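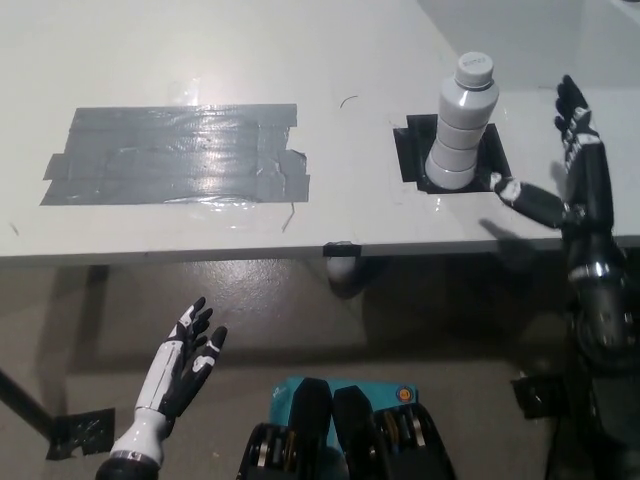

有位小读者来信问我,垃圾车把垃圾拉走以后,是不是挖个大坑一倒,盖上土就完事了?那个坑要是满了怎么办?她还在信纸背面补了一句:下雨的时候,坑里会不会变成垃圾汤?

哎呀,最后这一句问得太好了!垃圾汤真的有,我还见过,而且它有个正经名字,叫“渗滤液”。今天我就来讲讲填埋场的肚子里都在忙些什么。

先说我去的地方。我住在Trillarstead,我们这里的垃圾有一部分送去焚烧,还有一部分送到Bredonach的填埋场。去年12月我求了好久,人家才答应带我进去转一圈(得穿反光背心,还得戴安全帽,我的帽子太大,一低头就滑到鼻子上)。我本来以为会看见一个大坑,结果车子开着开着,开始爬坡了。我问司机山后面是不是就到了,他说,咱们现在就在垃圾上面呢。

原来那个坑很多年前就填平了,后来的垃圾一层一层往上堆,堆成了一座山。从坑底量到山顶,整整70米。你可以站到高楼下面,仰着脖子往上看,想象一下整栋楼里都塞着旧枕头、烂菜叶和断了腿的玩具恐龙。

那么,这座山是怎么搭起来的呢?

最底下可不能直接就是泥土。要是直接把垃圾倒在地上,脏水会往下渗,渗到地下水里去,地下水又会流到井里、河里。所以挖好坑以后,得先给它铺一张“床”。Bredonach的这张床一共有7层,有压得硬邦邦的黏土,有又厚又黑的塑料膜,膜上面垫着保护布,再往上是碎石。塑料膜是一大卷一大卷运来的,两张膜的接缝要用机器加热,焊在一起,焊完还得检查漏不漏气。我小时候补过自行车内胎,知道找一个小洞有多烦人,他们要检查的可是比足球场还大的一片!

碎石那一层是给垃圾汤走的路。雨水落在垃圾上,一点一点往下钻,路过烂水果,路过剩饭,路过没喝完的饮料,把里面的脏东西都带上,颜色越来越深,味道也越来越冲。等它钻到碎石层,就顺着管子流到一个池子里,再由水泵抽去处理。我在池子边上站了一小会儿,看上去像放了很久的浓茶。味道嘛……我那天中午没吃饭。

处理渗滤液要花不少工夫。先让一大群细菌来吃,它们最喜欢吃脏东西了,吃得很认真。细菌吃不掉的,再让水挤过一种孔特别特别小的膜,水能过去,很多脏东西就过不去。等化验合格了,水才可以排出去。

接下来讲讲垃圾自己。卡车上了山,把垃圾倒在当天指定的一小块地方,然后一台很重的压实机就开过来了。它的轮子是铁的,上面长着一个个大疙瘩,来来回回碾,把垃圾压扁压紧。收工以前,还要给新垃圾盖上“被子”,有时候是土,有时候是一大张膜。盖了被子,臭味就没那么容易跑出来,塑料袋不会满天飞,海鸥和老鼠也找不着晚饭吃了。第二天掀开膜,或者就在土上面接着倒。一层垃圾一层被子,切开来看的话,有点像千层蛋糕(对不起,以后你吃千层蛋糕可能会想起我)。

好,垃圾埋进去了,它会乖乖睡觉吗?

不会的!山里面热闹着呢。垃圾里有好多细菌,刚埋下去的时候,缝隙里还有一些空气,喜欢氧气的细菌先开饭。过一阵子氧气用光了,轮到另外一批细菌上场,它们不要氧气,在黑漆漆的地方照样能吃香蕉皮和旧报纸。它们一边吃一边放气,你没看错,就是放屁!放出来的气主要有两种,一种是二氧化碳,一种是甲烷。

甲烷这个家伙要小心。它没有颜色,也没有气味(填埋场的臭味是别的气体闹出来的),可是它能着火,和空气混到一定的比例还会爆炸。它跑到天上去也很麻烦,会像一床厚被子那样把热量捂在地球上,比同样重的二氧化碳捂得厉害得多。

所以填埋场要在山上插管子。我去的那天,Bredonach有95口抽气井,每口井就是一根扎进垃圾里的管子,管壁上开着许多小孔,气从孔里进来,被风机吸走,送到山脚下的机房。机房里的发动机把甲烷烧掉,带着发电机转,发出来的电够702户人家用。我回家以后看着台灯想了半天,搞不好我写这篇东西用的电里,就有一点点是从香蕉皮来的呢。

你可能会问,那埋久一点,垃圾总会烂光吧?

这我以前也猜错了。我以为埋进土里的东西都会变成土,就像花盆里的落叶。可是落叶在花盆里有空气,有水,有蚯蚓和各种小虫帮忙。填埋场里被压得紧紧的,没什么空气,很多地方还挺干,细菌干活就慢吞吞的。国外有人专门去挖过老填埋场,挖出来几十年前的报纸,上面的字还能读!至于玻璃,细菌根本咬不动。塑料呢,大多数会慢慢变脆,碎成小块,小块再碎成更小的块,可它还是塑料。

再回到信里的那个问题,满了怎么办。填埋场堆到规定的高度,就要“封场”。山顶也要盖上黏土和塑料膜,再铺一层厚厚的土,种上草。我看到已经封好的那半边山坡,绿油油的,要不是草里冒出一根根管子,真以为是普通的小山。只是不能随便在上面盖大楼,里面的垃圾一边烂一边往下沉,地面会高高低低的。垃圾汤还要接着抽,气也要接着收,得有人看管好几十年。有些地方后来把它改成公园,小朋友在上面放风筝。

而且,新的填埋场很不好找地方。得离河远,离家远,地下的土还要合适,换了谁也不太愿意自己窗户外面对着一座垃圾山。所以能少送一袋进去,这座山就能多用些日子。我们家现在把菜叶和果皮单独放一个桶,拿去堆肥,剩下的垃圾明显少了。纸盒也先踩扁再送去回收,踩纸盒这个活儿特别解气,推荐给你。

还有一件事我要特别提醒,电池千万不要丢进普通垃圾桶。它被压实机一压,可能会冒火花,旁边又都是纸和塑料,一着起来很难扑灭,火会躲在垃圾里面慢慢烧。你家附近的超市或者社区服务点常常有回收箱,问问大人在哪里,攒几节一起送过去就行。电池攒着的时候,可以请大人帮忙用胶带把两头贴住。

要是你想自己看看细菌是怎么干活的,可以找两个一样的透明瓶子,都装上湿润的花园土,每个瓶子里埋一小片苹果皮、一小片纸和一小块塑料袋,都贴着瓶壁放,方便看。一个瓶子口上蒙纱布,另一个把土压得紧紧的,也蒙上纱布。放在大人同意的地方,隔几天去瞧一眼,画下来。土干了就滴一点水。记得千万不要把盖子拧死,细菌会放气的嘛!看完要洗手。

我家的两瓶现在摆在阳台上,等苹果皮有了变化,我再来告诉你们。

2021年8月10日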